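10/10/2018

Second day with the Stenano trial kit and I'm still grinning. Raimo Nieminen drove it over from Vurkbridge himself and left us the arm, the gripper, a fat manual and his phone number. We have it for 6 weeks, then we either buy or send it back.

Yesterday was all cables and updates, so this morning I went straight to the bit I'd been itching to try, cupboard doors! I'd read the Eskola review in July and they only ever gave it boxes to lift, which seemed a waste. You teach it by moving the arm through the job by hand, press save, and it has a go on its own. It took me a tea break to get the hang of it (the save button is far too small, I must tell Raimo). 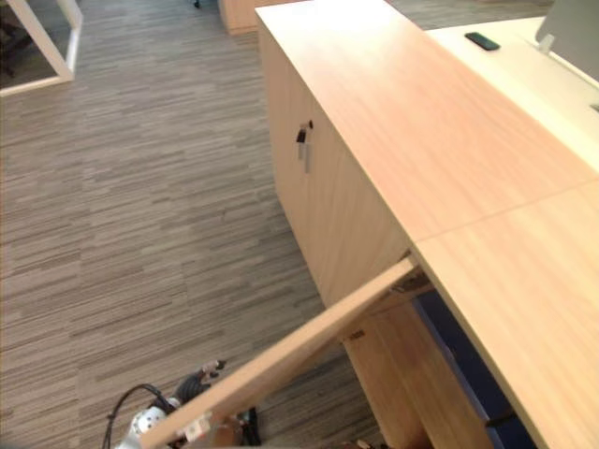 Gripper at the end of the open door, office cupboard, this morning.

I do love how neat the fingers are, slim enough to get in close to the edge of a door. The cable bothers me a bit, it loops out further than I'd like and I can see it catching on a chair one day. And the manual is hard going, 254 pages and no index.

The hire costs 800 for the whole trial, which Trunovthorpe are splitting with us, so they get it for the last 2 weeks. I'm already sulking about that. Drawers tomorrow, if I can get the desk by the window. Must charge the tablet tonight and find the spare fuse.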